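# Lirora: The Collected Stories, Vol. 3 – The Lighthouse at Skarnonberg

Hardcover, full color. Trimville Press.

The third volume of the collected Lirora comics was released on 19th August. It picks up where Vol. 2 stopped and reprints 14 stories, all of them in the order they first ran in the monthly magazine. The long title story takes up the first third of the book. The rest are shorter pieces, most of them between eight and twelve pages, plus a handful of one-page gags that were used as filler on the inside back cover.

Readers who only know the paperback digests will find a good deal here they haven't seen. The digests dropped panels to fit the smaller page, and "The Ferryman's Bill" lost its entire opening. It is printed complete in this edition. "Two Keys for Lục" also has its original ending back, which was redrawn for the digest by a different hand.

## What's in the book

- "The Lighthouse at Skarnonberg" (title story)
- "Two Keys for Lục"
- "The Ferryman's Bill"
- "Night Shift at the Pharmacy"
- "A Coat with No Buttons"
- "Lirora Sells the Boat"
- Eight further stories and the one-page gags
- Cover gallery
- Story notes by Yvonne Rudd

"Night Shift at the Pharmacy" is the one most often asked for. Lirora takes a job behind the counter in Skarnonberg for a single night and mixes up two orders, and the rest of the story is her trying to get them back before morning. It has been out of print longer than anything else in the volume.
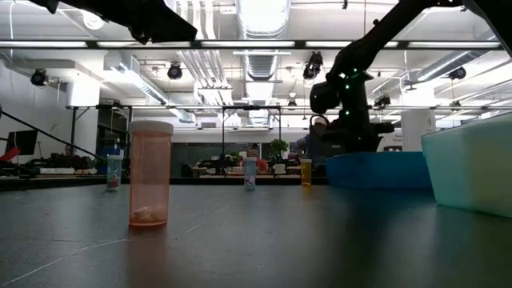

*Pill bottles in orange-pink, light blue and amber.*

Yvonne Rudd's notes run to seven pages at the back. She goes through the stories one at a time and gives the issue each first appeared in, with comments on the lettering and on changes between printings. There is less biography than in Vol. 1 – if you want the account of how the series started, that is still the volume to get.

## Color and printing

The color has been redone from the original guides where they survive. For three of the stories no guides could be found, and the color follows the magazine printing as closely as possible. The flat tones have been kept, with no added shading or gradients. Paper is uncoated and slightly off-white.

Line art was scanned from the original pages for most of the book. "A Coat with No Buttons" comes from printed copies and the line is a little heavier there, mainly in the street scenes.

The binding is sewn and opens flat. Trim size matches the first two volumes, and the spine design continues across the set.

## Editions

The regular hardcover is the one sold on this page. There is also a slipcase edition that holds Vols. 1 to 3, limited to 1,000 sets. The books inside are the same as the regular printing. An empty slipcase can be ordered separately by anyone who already has the first two volumes.

Copies bought direct from Trimville Press come with a bookplate, unsigned, tucked inside the front cover. Shop copies don't include it.

## Corrections

The credits for "Lirora Sells the Boat" on the contents page list the wrong inker. The credit in the story notes is the right one – this will be fixed in the next printing.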